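I had 21 saved videos about cleaning a sheet pan. I only know that because I finally sat down and went through my saved folder one night in May, with a bowl of popcorn and the best intentions, and by the time the popcorn was gone I had learned a lot about myself and not very much about sheet pans.

So this page is about what to do with all those kitchen and household clips we keep hitting the bookmark button on. You know the ones! Somebody folds a fitted sheet in four seconds, somebody else gets a whole dinner out of one pot, and you think "saving this" and then never see it again.

## Sort by room before you sort by anything else

I tried sorting by topic first (cleaning, cooking, storage, plants) and it fell apart in ten minutes, because half the clips are about cleaning something you cook with. Rooms work much better. Mine are Kitchen, Bathroom, Laundry, Garage and a catch-all called Later. When I'm standing in the laundry room with a stained pillowcase I want the laundry folder and nothing else.

Most apps let you make folders or collections inside your saves. Hold your finger on the bookmark button instead of tapping it and see if a list comes up. On my phone it does, on my old tablet it doesn't, so you may have to hunt through the menus a bit.

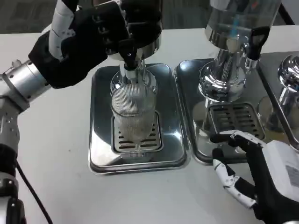 Once the folders exist, be strict about Later. I let mine hold whatever I'm not sure about, and on the first of every month I empty it. If I can't remember why I saved something, out it goes, and so far I haven't missed a single one.

## Write the tip down in your own words

This has helped me more than any folder. Videos disappear. People delete their accounts, or change their handle, or set everything to private, and there goes the only stain trick that ever worked on your tablecloth. Now when a tip does its job in my house, I write it on an index card – just what I used, how much of it, and how long I left it. Mine live in a little tin from Astholm, a housewares shop in Fenby that I can't walk past without buying something.

Keep the cards short. Here's my whole card for burnt-on oatmeal:

> Small pot, cover the burnt part with water, 2 tbsp baking soda, simmer 10 min, let cool, wooden spoon. Don't use on the aluminum one.

The last line wasn't in the video, I added it after the aluminum pot went a funny dark color. You'll end up adding little notes like that too, and they're usually the part you go back for.

## Watch it once with the sound off

Okay, this one feels silly but try it. The music and the cheerful voice do a lot of the selling. With the sound off I notice the cuts. There's a pan with a crust on it, then a cut, then a shiny pan at a slightly different angle, and I start to wonder what happened in between. A good clip usually shows the boring middle part, with the scrubbing.

I also read the comments before I try anything, and I scroll past the top ones. The useful comments are the ones from people who tried it a while ago and came back to say their grout turned orange.

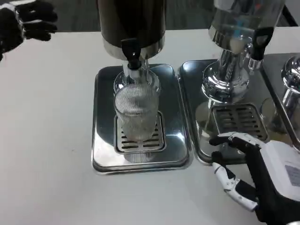

And look out for anything that mixes cleaning products. I don't care how many hearts it has. Bleach doesn't get mixed with vinegar, or ammonia, or toilet cleaner, or the pretty blue stuff, and there are plenty of clips out there of someone pouring one bottle after another into a sink because the colors look nice. Skip it, and report it if you have a second.

## Test small, then post if you want to

My rule is one corner, one tile, one spoon. I tried a countertop polish recipe on the whole island once and was wiping oil off my elbows for 2 days. Now I do a patch by the toaster, leave it overnight and look at it in the morning light before I go any further.

If it works and you feel like sharing, go for it, I love seeing other people's results (especially the messy ones). A few things I've picked up from posting my own:

- Take the "before" picture first. I forget this constantly.
- Put your amounts in the caption, not only on the screen. People can copy a caption.
- Check what else is on the counter. I once posted a very nice shot of a clean stovetop with my electric bill sitting next to it, account number and all.
- Say where you got the idea. It costs nothing and the original person is usually thrilled.

I use an app called Mondix to keep my photos in order before I post them, but the plain album on your phone does the same job. I make one album per project and delete it when I'm finished.

## Keep the phone out of the dishwater

If you do cook or clean along with a video, prop the phone up at eye level, well away from the sink. I clip mine inside an open cabinet door with a chip clip. A zip-top bag works for messy jobs, and the touch screen still responds through it if you press the air out first. Turn off auto-lock too, or you'll be poking at it with a floury knuckle every minute. 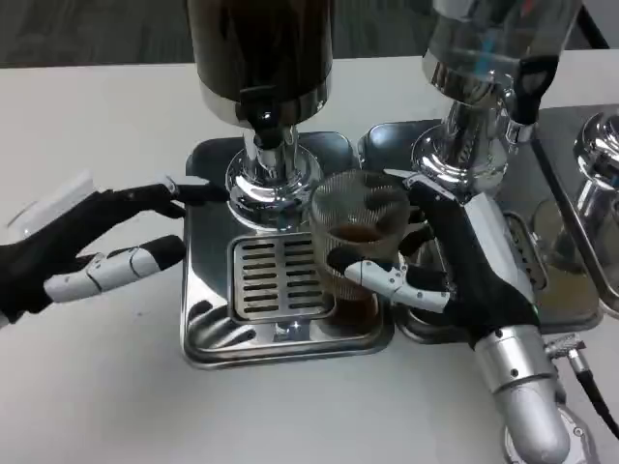 **How many saved clips should I keep at one time?**

I keep six per room. When I want to add a new one, I either try an old one that week or delete it to make space.

Six suits me because it fits on my screen without scrolling. You might do fine with more, especially if you cook from them most nights. My sister-in-law keeps hers to desserts only and has a much fuller folder than I do, and she does bake them, so I can't say a word.

If you're starting from a giant pile like mine, do one room per evening and begin with the bathroom. It was my smallest folder by far. The kitchen took me three evenings and a second bowl of popcorn, and I still have two videos in there about peeling garlic that I can't choose between.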